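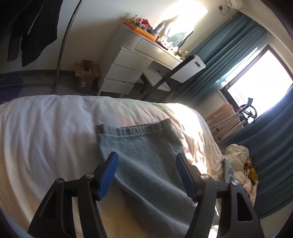

Page last updated: January

About Us

Prarnberg Linen Service washes, presses, mends and delivers household and guest linen. We work for small hotels, inns, vacation rentals, two nursing homes and a good number of private households in Prarnberg, Bastow and the villages along the Mundale road.

The business was started by Gergely Szabó in the back half of a former dairy building on Yu Street. He had worked in hospital laundries before that and wanted a shop small enough that the same people would handle a customer's linen from one week to the next. For the first winter he did the washing at night and the deliveries in the morning. The dairy's floor drains were already in place, and we still use them.

Bence Antal joined as a driver and now runs the plant. Gergely looks after the accounts, the hotel contracts and the mending room. There are 52 of us on the payroll, counting part-time staff and the summer crew.

What we do

Most of our work is flat linen: sheets, duvet covers, pillowcases, tablecloths, napkins. Towels and bathrobes make up the next largest share. We also clean duvets and pillows, mattress protectors, washable curtains, and kitchen whites and aprons for restaurants.

We do not dry clean. Suits, silk dresses, leather and anything labeled dry clean only should go elsewhere, and the front counter can give you the names of shops in Bastow that do this kind of work well. We also do not take rugs of any size.

Household customers can bring everyday clothing for wash and fold. It is priced by weight and comes back folded. Ironing of shirts and blouses is a separate service and is priced by the piece.

How the work is done

Each order is weighed and tagged when it comes in. Household orders are washed on their own and are never mixed with another customer's. Hotel linen is washed by customer as well, except for rental stock that belongs to us, which is washed together and drawn from shared shelves.

Whites and colors are sorted by hand. We wash at the highest temperature the care label allows. Where a label is missing or can't be read, we treat the item as delicate unless you tell us otherwise. We use unscented detergent for everything. Customers who want fabric softener can ask for it on the order form, but we leave it off towels.

Sheets and tablecloths go through the flatwork ironer and are folded by machine. Fitted sheets, duvet covers with buttons and anything with lace or heavy trim are finished by hand. Linen that fails inspection goes back for a second wash at no charge. If a stain stays in after that, we pin a note to the item and return it as it is. We don't bleach colored linen to get a stain out.

The mending room

Gergely's mother taught him to darn, and the mending room began with her sewing machine. It now has 6 stations. We re-hem towels and sheets, replace buttons and ties, patch small tears and turn worn collars. Hotels can set a standing instruction to mend anything under a certain price and set aside the rest. Sheets beyond repair can be cut down into pillowcases or cleaning cloths, and several of our inns do this every year.

Mending adds two working days to an order. During July and August it may take longer.

Rental linen

For vacation rentals and small guesthouses we keep 3346 sets of bed linen in white cotton, in single, double and king sizes. A set is a fitted sheet, a duvet cover and the matching pillowcases. Towels are rented separately. You pay for the sets you use, and normal wear is included in the price. Lost items are billed at replacement cost at the end of the month.

We ask rental customers to strip the beds, check inside the duvet covers for socks and small clothing, and leave the used linen in our gray bags. Wet towels should go in a bag of their own.

Our building

We moved from Yu Street into the whole of the old dairy yard when the cheese store closed. The washing hall is on the ground floor with the boiler house behind it. Finishing, folding and mending are upstairs, where there is daylight on both sides. Rinse water from the large machines is filtered and reused for the first wash of the next load, and heat from the dryers warms the incoming water. The front counter is on the yard side. Parking is through the second gate.

Working here

We hire for the summer season from April on. No experience is needed for folding and packing. Ironing and mending are trained on the job over one season, and most of the people who now do that work began on the folding tables. Shifts start at 6 a.m. or 2 p.m. Drivers need a clean license and should be able to lift full bags.

Apply at the front counter or by mail, addressed to Bence Antal.

Delivery area

Vans go out to Prarnberg and Bastow every working day and to Mundale twice a week. Customers outside these areas are welcome to drop off and collect. The counter opens at 7 a.m. and closes at 5 p.m., with a break at noon. Orders left in the night hatch are tagged the next morning, so please put your name and phone number inside the bag.

Lost and found

Items found in hotel linen are returned to the hotel. Items found in household orders come back in a small envelope with the order. Anything we can't match to a customer is kept at the counter for one year.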